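3 Shares | 0 Comments

Strachan Supper Room opens its doors in Plultport this September

Well, we've finally done it! After months of paint samples and far too many takeaway coffees, I can tell you the old Strachan building on the harbour is about to become our neighbourhood supper room, with 46 seats and a kitchen that stays open until 11 pm. 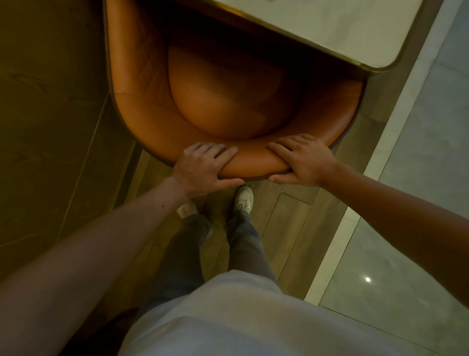
Our baker, Plisska, reckons the town has been crying out for somewhere to get a proper hot meal after the last ferry, and they've promised us 300 bread rolls for opening night (I may eat a few of those myself).

The menu is short and it'll change with whatever the boats bring in. Expect chowder, a big roast to share and my mum's lemon pudding, which I've been told I'm not allowed to muck about with. Filovus is looking after the wine list, and there's plenty on it by the glass.
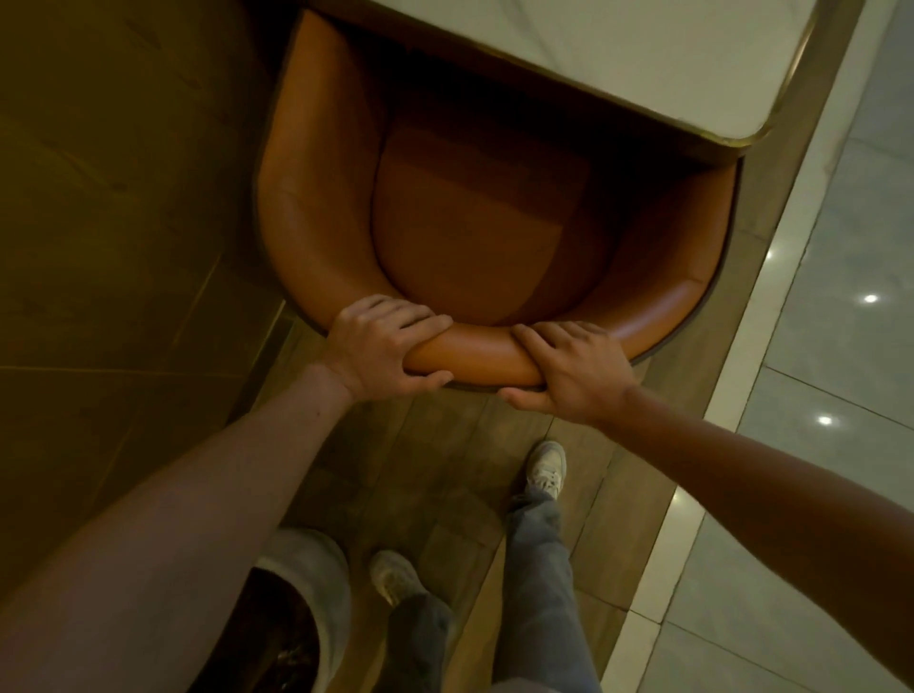 Bookings open at 9 am on the first of the month, by phone or at the door. We're keeping a few spots aside each night for walk-ins, so do try your luck if you're passing! Kids are welcome, and they get their own colouring menu.

Plultport Business Bulletin, Issue 46
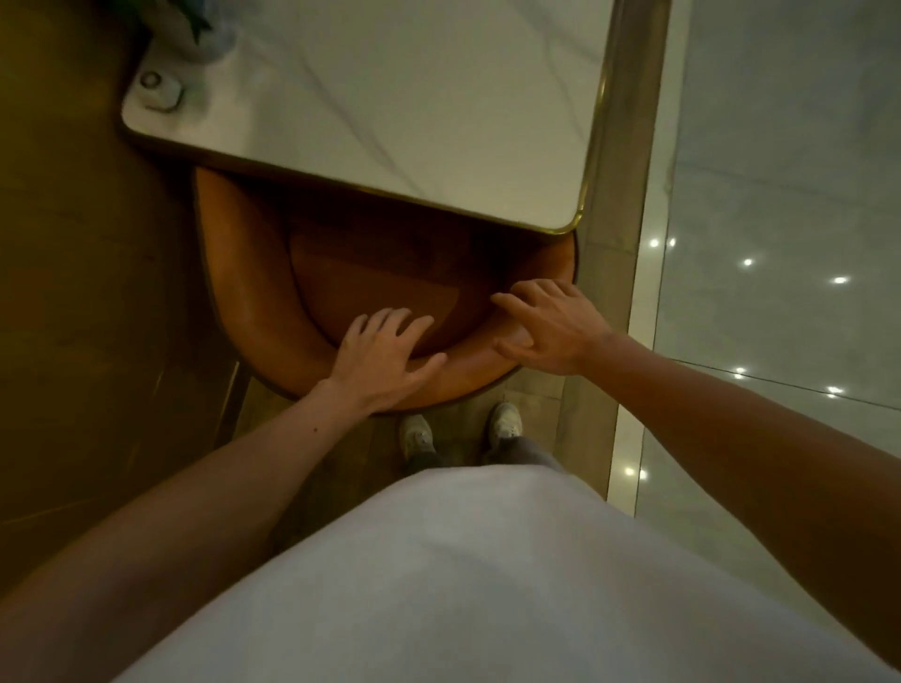
Issue 46, page 3

Local growers with good veg to sell, please come and see me any morning before ten.

Contact: Strachan Supper Room, Plultport | © Strachan Supper Room | Back to top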